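Subject: Re: Two-arm table kit from Wirnonero – request for comments before the loan period ends
Date: Nov 11, 2019
To: Cosinden shared equipment list

The Cosinden evaluation desk thanks the member site at Trero for its message, which is quoted here in part. Our replies follow each passage.

> We have read the Wirnonero offer and would like to know whether
> the kit is suited to cloth handling and light sorting, and whether
> the price of 2,218 covers both arms or only one.

The price of 2,218 is the rental charge for one quarter and covers both arms, both grippers and the two modules mounted on top of them. The earlier figure of 2,097, which some members may have on file from March, applied to the same kit without on-site setup. Wirnonero has confirmed in writing that the March figure is no longer on offer.

With regard to cloth handling, the desk is using the kit for that work now, at the Bouzid site. The grippers are of the parallel-jaw type with two angular fingers each, and they face each other across the table. Items are held in shallow white trays at the outer edges, one under each gripper, and the middle of the tabletop is kept clear for folding and for passing items between the arms.

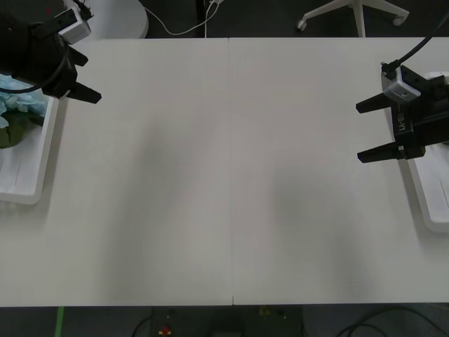

Reading time: 2 minutes

The tabletop at Bouzid consists of two white panels placed side by side, with a seam slightly right of center. Members who plan to handle thin fabric should take note of this point. The vendor's instructions call for a single unbroken surface, and the desk has asked Wirnonero to state whether a seam affects the warranty terms. No answer had been received when this message was sent.

> Our second question concerns floor space. The offer mentions a
> table and two arms but says nothing of cabling.

The offer is indeed silent on this matter, and the desk regards it as the weakest part of the document. Cables run from both grippers, and there is further cabling on the floor along the front of the table. Sites should allow for it when marking out the area – the footprint given in the offer is that of the table alone. Cable covers are not included and must be ordered separately.

> Finally, can the trays be replaced with our own?

Yes. The trays are plain plastic and are not fastened to the arms. A replacement should have a low rim, so that the fingers can reach in at an angle. The desk tried a deeper tray during the first week and went back to the shallow kind.

Members have also asked about the length of the trial. The plan at Bouzid calls for 300 handling cycles with small cloths and 500 with mixed soft items. The results will be sent to this list as a table, together with a record of stoppages. The desk will not make a recommendation for or against purchase until both parts are complete.

In the meantime, sites that wish to take part in a joint order are asked to reply to the desk directly, stating the number of kits and the preferred quarter. Replies sent to the full list will be forwarded, but this causes delay. A reply does not bind the site to any purchase.

Questions about service response times should wait for the next message, as the draft service agreement is still under review.

Evaluation Desk
Cosinden

You are receiving this message as a subscriber to the Cosinden shared equipment list. To change your delivery settings, write to the list office.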